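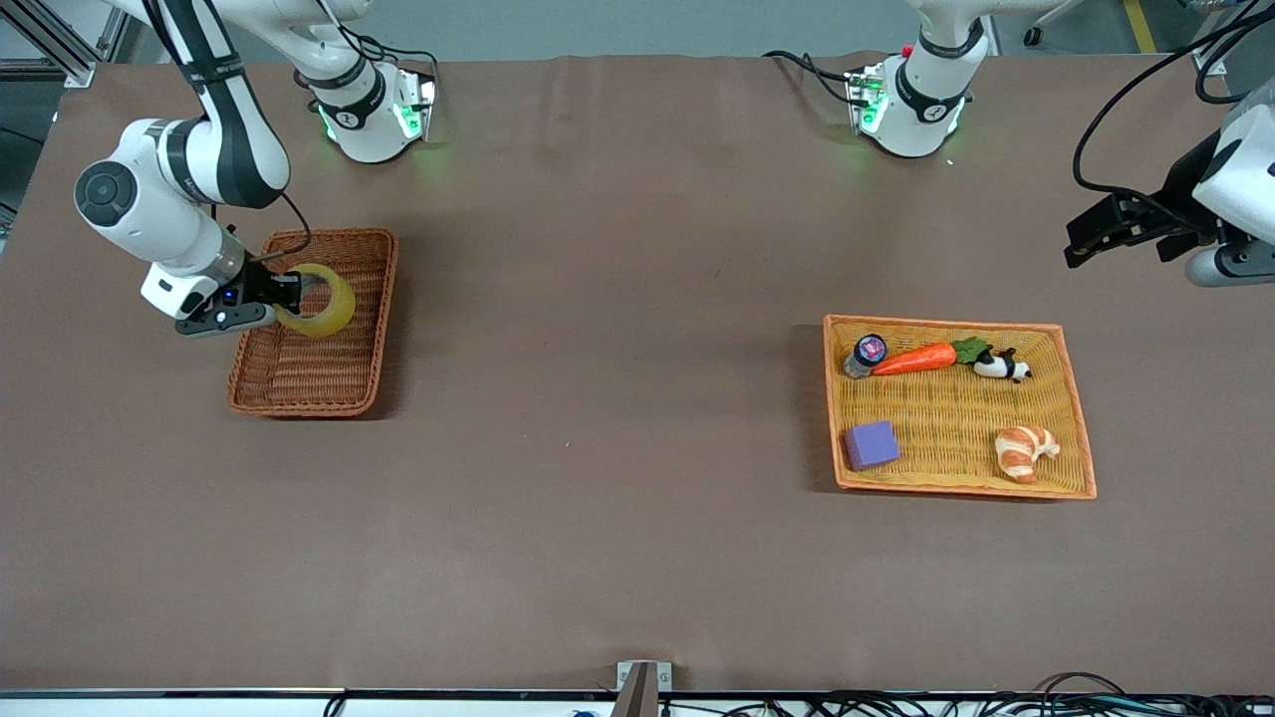 Blagoje Mujić
Controls and Planning Software, Iststead cell

Pre-run software checklist, two-arm basket transfer
Checked June 6, 2021. Planner branch: Dratley. Perception node: Iyamu.

1. Arm naming in config matches the hardware
OK. Right arm is the one on the left in the fixed camera view. The May config had the two swapped in the viewer only, and the labels are now read from the same file as the controller.

2. Status lights at both bases
OK. Green on both. Controller reports the same state.

3. Joint limits loaded
OK. Limits come from the Wudosent package. Do not edit the local copy, it gets overwritten at launch.

4. Speed scaling
OK. Set to 67 percent for the transfer, 80 percent for free moves. Leave it there until item 8 is closed.

5. Table plane and basket models
OK with comment. Plane fit is good on the brown sheet. Basket walls are modeled as straight boxes, but the real rims are rolled, so the planner thinks it has more clearance at the rim than it does. Padding raised for now.

6. Object detection, golden basket
Comment. Carrot, croissant and purple cube are found every time. The panda on its side comes back as two objects in some passes – the black and white patches get split. The jar with the purple lid is also lying down, and the pose estimate assumes it is upright. Do not send a grasp on the jar until the model has a second resting pose.

7. Grasp on curved objects
OK. Gripper closed on the yellow piece and held it just above the floor of the reddish basket. Release height is read from the basket model, so check this again if item 5 changes.

8. Arm-to-arm collision check
Open. The left arm holds to the side of the golden basket while the right arm works. The check runs at the start of each plan only. It needs to run during execution too, with a stop if the held arm moves.

9. Cables in the collision model
Open. The cable bundle to the left arm wrist is not modeled. Keep wrist rotation inside the limits in the launch file.

10. Watchdog timeout
OK. Trips at 700 ms. Tested by killing the planner process with both arms idle.

11. Logging
OK. Joint states, detections and gripper commands share one clock.

Result: cleared for single-arm transfer. Two-arm motion stays disabled in the launch file, with 2 items open (8 and 9). Send log files with any comments to me before changing the padding values.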